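Clearing the table, badly, on purpose

I have spent most of July teaching two robot arms to clear up after a lunch that nobody ate. The job has a serious name in the lab wiki, but on the whiteboard it says "bussing," and that's what we all call it. Dishes go in the rack, trash goes in the bin, rice goes back in the black tray if you are feeling ambitious. I am seldom feeling ambitious by four in the afternoon.

The question behind it is a decent one. When you train a policy from human demonstrations, you can collect clean ones, where the operator does everything right the first time, or you can collect messy ones, where the operator fumbles a plate and then recovers. Clean data looks wonderful in a talk. Our suspicion was that a policy raised on it would be like a kid who has never been told no: charming until the first spoon slides away, then useless.

So we built two training sets of the same size, 362 demonstrations each. We called the clean one Udbridge and the messy one Tincombe, after a naming scheme that made sense to whoever started it and has been a burden to the rest of us. Same arms, same pile of dishes, same model, same training time. The only difference was that for Tincombe we let mistakes stand, and in a good share of the runs we made them deliberately. There is an art to dropping a cup so that it looks natural. I do not have it. My early drops look like a soccer player hoping for a penalty.

Every test started from a table set up in a way neither policy had seen. I got to do the setting up, and I took a certain mean pleasure in it.
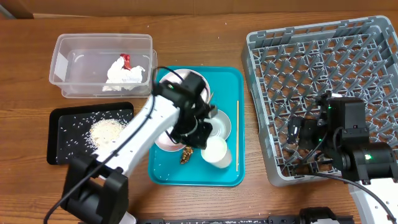

Left arm over the plate and saucer, right arm over the rack. Rice everywhere, as usual.

The rice was my idea and I have been made to regret it. It was meant as visual clutter, a cheap way to stop the model from leaning too hard on a nice clean background. It is also a way to find uncooked rice in your shoes, your keyboard and, once, a sealed box of spare screws.

The thin items are where things get interesting. A cup is generous; you can be off by a fair bit and still come away holding it. A saucer lying flat on a tray gives a parallel gripper almost nothing to work with, and a single chopstick is worse. The Udbridge policy would close on thin air beside the saucer, lift, and travel all the way to the rack with great dignity, carrying nothing. Then it would open its fingers over the pegs, set down the nothing, and move on to the next item. I found this funny for the first week.

The Tincombe policy missed nearly as often. I want to be clear about that, as I had told people it would miss less. But after a miss it tended to hang around. It would back up, shift over, and try again, sometimes from the other side. Out of 27 test tables, it finished 16 with every dish in the rack. Udbridge finished six. Nobody should bet a restaurant on either number, but the gap held up when we changed the random seed and trained both again, and I had quietly been expecting it to vanish.

Less happily, Tincombe has picked up some of my bad habits. It hesitates above plates for no reason I can name, except that I hesitate above plates. In two runs it got a perfectly good grip on a cup, let go, and picked it up again, which I'm fairly sure is my fake drop coming back to haunt me. If you show a model mistakes so that it can learn the recovery, it will learn some of the mistake too. We tried cutting the fumble out of each demonstration and keeping only the fix. That helped with the needless dropping, but it took an afternoon of trimming for every batch, and my patience for watching my own errors in slow motion has limits.

Next up is Vorbridge, the mixed set, with clean and messy runs together and a label telling the model which is which. I have high hopes for it, which around here is usually the first sign of trouble. I also need to write a proper reset procedure, as the current one is me with a dustpan.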